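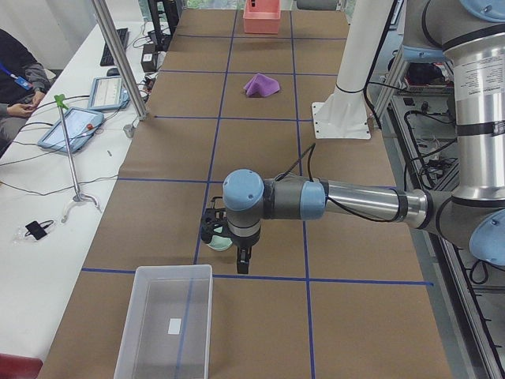
Kirkura Community Help > Robot learning > Collecting examples

Our arm has learned where we put things and very little else. How should we be spreading the examples out?

Posted by tape_and_regret, 25 August 2019

Long-time reader, reluctant poster. We are a small group teaching a pair of arms to tidy a table. Put the cloth in a bin, put the small round thing in a bin, that kind of job. It's the sort of thing a four-year-old can do and will not, and in that respect our system is coming along nicely.

The set-up is a long table covered in brown kraft paper, marked off into big rectangles with blue tape. There's a pink bin at the far end and a clear plastic one at the near end. Each arm has a plain two-finger gripper. We guide the arm through the job, record the lot, reset the table and do it again until somebody wants lunch. The collecting is going into a project called Belier, which has its own page of instructions. The whole of its advice on placing objects is "vary the placement", and I have now read those three words in every tone of voice I own.

We have 65 recordings of the cloth job and 30 of the bowl job. In all of them the arm does what it ought to. When we let the trained version loose, it does this:

Cloth in one of the middle rectangles: fine. Graceful, even.

Cloth one rectangle nearer the edge: it goes to the middle rectangle, closes the fingers on nothing, carries the nothing to the bin and lets go of it with great care.

Cloth lying across a strip of tape: it stops and hovers. I have the feeling it's waiting for me to apologise.

I then did what I should have done in March and wrote down where the cloth was at the start of every recording. You will have guessed. Whoever resets the table drops it where their hand happens to reach, and we all have the same length of arm, more or less. There are rectangles on that table that have never seen a cloth.

So, three things.

First, do I fill the grid properly, same number of goes in every rectangle, or is random good enough if it's real random and doesn't come out of my elbow?

Second, does the tape itself matter? It's there for us, so we can say "third one along" to each other. It had not crossed my mind that the arm would be reading it too.

Third, we've been binning every go where the person guiding the arm fumbled. Missed the cloth, came back, got it the second time. Somebody here thinks those are the best ones. Somebody else thinks that's an excuse for being bad at guiding.

We would like to get this right before we collect another great heap of the same mistake.

saltmarsh_gripper wrote:

You've done the hard bit already, which is writing down the starting positions and looking at the result without crying. Most groups train three more times first.

Taking your points in order, though the order isn't the one I'd worry about them in.

Placement. Don't trust "random" if a human is doing it. People asked to put a cloth down at random will put it down in a nice sensible spot, slightly off centre, to show willing. Print a list before the session. Ours has a line for each go with the rectangle, which way round the object faces, and which bin it should go into, and the person resetting reads it out and does as they're told. It's dull. We once had a session where the list told us to put the cloth in the same awkward corner twice running, and there was very nearly a mutiny, and those two goes were some of the most useful we had because the cloth had landed in completely different shapes.

I'd do the same number in every rectangle as a floor and then let the list be random for whatever time you have left. And do some on the lines. If your training data has the cloth always politely inside a rectangle, then a cloth lying across the tape is a new kind of object as far as the thing is concerned. That would be my bet for your hovering.

Shape of the cloth is the part you didn't ask about. A bowl is a bowl wherever you put it. A cloth is a different object every time you let go of it. If your resetter always pinches it in the middle and drops it, you'll get the same little peak each time, and the arm learns to go for the peak. Then someone lays it flat and the arm has nothing to aim at. Mix them up: peaked, flat, folded once, rolled, flung. We put "flung" on the list as a proper category and it does wonders for morale.

Fumbles. Keep them, with a mark against them. The arm that only ever sees perfect goes has no idea what to do a hand's width away from a perfect go, and a hand's width away is where it will be spending its career. But there are two kinds. If the person missed, saw they'd missed and came back cleanly, keep it. If they missed, drifted off, had a conversation, nudged the bin and then came back, that one teaches drifting. We cut off everything before the start of the recovery in the middling cases, which takes an age and is worth it for a few of them and not for all.

Also check whether both of your arms are in the data evenly. On our table one arm did nearly everything and the other one held a sort of watching brief. We only noticed when the second one was asked to do something and behaved like a man who's been asked to dance.

As for how many: I don't know, and I'd be suspicious of anyone who gives you a number without having met your cloth. I will say that 65 from one patch of table is worth less than half that spread out. Hold back a few rectangles entirely, never collect there, and use them only for testing. That's how you find out if it's learnt "cloth" or "third one along".

tape_and_regret replied to saltmarsh_gripper:

"Asked to dance" has been said in our room four times since I read it out. The peak thing is horribly right. I went and looked and we are all pinchers. Will try the list. What do you do about the person who reads the list and puts the cloth where it says, but always tidies the edge with one finger afterwards?

saltmarsh_gripper replied:

Make them guide the arm and put someone careless on resets.

no_such_bracket wrote:

just get more data. we had the same problem and went from not enough to 13 sessions worth and it went away. tape is irrelevant imo, the network doesn't care about tape

kraftpaper_widow wrote:

I'd have to disagree with the post above me about tape, having lost a good part of a spring to it.

We collected for Bullgate on a table much like yours, paper and tape, and the first lot of training went beautifully. Then the paper got tatty and was changed, and whoever laid the new tape laid it a bit over from the old. By a finger or so. The arm began missing everything by, you'll be amazed to hear, a finger or so, always the same way. It had worked out that tape lines stay put and cloths don't, and it was steering by the tape like a sailor by a lighthouse. More data would have given us a great deal more confidence in the lighthouse.

Things I'd do, none of them clever:

Collect some of your goes with tape missing or moved. One strip up, one strip down, a stretch of bare paper. You don't need many. If pulling the tape up feels like sacrilege, lay more kraft paper over a section and leave that blank.

Move the bins. You mention a pink one at the far end and a clear one at the near end and I would put money on them never having swapped. At the moment "put it in the pink bin" and "take it to the far end" are the same instruction, and it has no way to tell which one you meant. Ours went on delivering to the far end for two days after the bin had gone. Very reliable. Lovely neat pile on the table.

Careful with the clear one in particular. If you can see the tape through the bottom of it, so can the camera, and it may well think of it as a bit of table with ambitions. We gave the clear bin twice as many goes as the other.

Look at the light. If you've a window near the table, then your morning goes and your afternoon goes are different pictures, and if you did all the cloths in the morning and all the bowls after lunch you have taught it that bowls come with shadows. Shuffle the jobs through the day. This annoys everyone, as it means changing over constantly, but so does training it again.

Watch what else is always there. We had a person who sat at the desk beside the table during every recording, and on the one afternoon they were away the success rate dropped. I won't claim the arm missed them. I can't rule it out either. Have people sit, stand, go and fetch things. If a camera sees only the table you can ignore this, but check what it does see before you decide that.

On your fumbles I'm with the first answer, except I'd not bother with the cutting. Mark them "clean", "recovered" and "oh dear", train with the first two, and keep the third in a folder for low days.

One last practical thing. Put the starting position into the recording's notes at the time, straight off the printed list, so you aren't working it out from pictures afterwards. There's a free-text box for it in Rantala's recording tool if that's what you're using. We had it for months and people typed "ok" in it.

tape_and_regret replied to kraftpaper_widow:

We are using that, and I've just been to look at the box. It says "ok" 30 times for the bowl. For the cloth it says "ok" a lot, then "fine", and once, "cloth".

The bins have never moved. I have gone and swapped them over and will report back when the arm has finished sulking.

no_such_bracket replied:

ok moving the bins is a good shout tbh, we never did that. going to go and check something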